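Yiran Hao
1 Oct 2025

OK so I finally finished learning to read my grandmother's handwriting and I need to talk about it somewhere, so you all get a thread. Get a drink. It's long.

Background: my grandmother kept recipe notebooks. Nine of them, school exercise books with soft covers, all in pen, all in a slanty joined-up hand that looks gorgeous from across the room and turns into a row of waves when you get close.

I inherited them in March. My mom handed me the whole stack in a grocery bag and said "good luck" in a voice I should have paid more attention to.

First problem. I never learned cursive properly! We had maybe one semester of it and then the school dropped it. I can sign my name and that's the full extent of my skills.

Second problem - she abbreviated everything. "Sm on." is small onion. "Ckd" is cooked. "Tk" took me two weeks. It's thick. As in, stir till tk.

I started by typing out one recipe a night after dinner. I figured 104 recipes, 104 nights, easy. The first one took me three nights and I still had a blank where the main ingredient should have been.

(It was turnip. I had it down as "lumip" and was seriously googling lumip.)

My friend Saron Fikre teaches calligraphy and she gave me the best advice of this entire project, which was to stop reading and start copying. Put tracing paper on top and follow the pen. Don't try to understand the word. Just go where the line goes.

I thought that sounded kind of mystical and I did it anyway and WOW. After a few pages my hand knew things. Her r is really just a little shelf. Her s closes at the bottom and her o doesn't close at all. Once I'd made that o with my own hand about fifty words popped open.

Also she crossed her t's late. She'd write the whole word, then go back and throw the crossbar wherever she was feeling it. Sometimes it lands over the next letter. "Butter" has one long roof over the entire middle.

Saron also told me to make an alphabet chart. One row per letter, with every version you find. So the letter g has five boxes because apparently she had five moods.

By summer I had the letter bug pretty badly and it was leaking out into regular life. Store signs, cereal boxes, the lettering on moving vans. I'd stand there in the parking lot thinking about the tail on a y. My partner Do-yoon has been very patient.
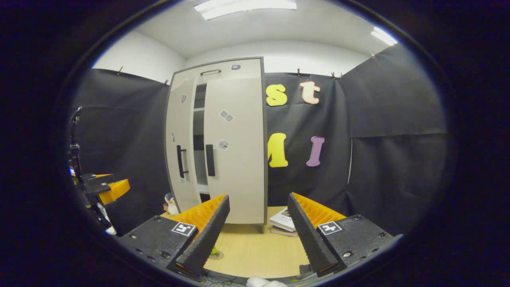 four felt letters on black panels

Anyway, back to the notebooks, where the letters do not stand still and let you look at them.

Notebook four is the one that nearly beat me. She'd switched to pencil, and the facing pages had rubbed against each other for decades, so each page has a ghost of its neighbor on it, backwards. I did those at the kitchen window in the morning with the book tilted. Low light from the side helps so much with pencil! It catches the dents.

What does NOT help: a magnifying glass, at least for me. Too close and the word falls apart into strokes. I do better from arm's length, squinting, like I'm reading a bus number.

Reading out loud helps too. I'd go along saying "add the, add the, add the something flour" and by the third pass my mouth would fill in the word before my eyes got there. Sifted! Sifted flour!

I hit a wall in July with a cake called what I swore was "Flandholm." I asked my mom, my uncle, a cousin I haven't talked to since her wedding. Nothing. I was ready to decide it was a surname or a village.

Then Ibsa Yimer from my old office, who collects community cookbooks (he has a whole bookcase of them and will tell you about any of them for as long as you let him), read it off my phone in maybe two seconds. Flandholm. I'd had it right the whole time. He doesn't know what it means either.

I've made it twice. It's a plain yellow cake with caraway. It's fine. My uncle says it used to be better.

Things I found in the notebooks that were not recipes:
a bus timetable
a list of people who owed her jars
a pressed leaf I'm scared to touch
a half page of complaints about a neighbor's "so called" plum jam

The plum jam page is my favorite thing I own now. Every word of it is perfectly legible. She slowed way down for that one.

Oven temperatures are a whole separate nightmare. She never wrote a number. It's "warm," "good," "hot," or "as for bread." I've been keeping notes on what each one seems to mean and so far "good" covers a range of up to 100 degrees. Thank you, Grandma.

People keep asking why I don't run it all through one of those handwriting apps. I tried one! It gave me "boil the senators." I laughed so hard I had to go sit on the back steps, and then I went back to the tracing paper.

(Shallots. Boil the shallots.)

Where I am now: all nine notebooks typed, 25 words still marked with a question mark, and a binder for my mom with her mother's pages photocopied on the left and mine typed on the right. I wanted the handwriting to stay in there. The typed ones are useful but they don't sound like her.

The weirdest side effect is that my own handwriting has changed. I wrote a birthday card to Kulap last week and she texted me to ask who'd filled it out for me. I looked at the photo she sent and there was the little shelf r, and the open o.

If you've got a box of old letters or cards somewhere, buy a pad of tracing paper and do one page. Pick something boring, like a shopping list. You already know most of the words on a shopping list so you've got a head start.

And if anyone out there has ever eaten a Flandholm, or knows what "mokari" is (notebook seven, goes in with the dried peas, she uses two spoons of it), please please reply. It's one of my 25 and it's driving me up the wall.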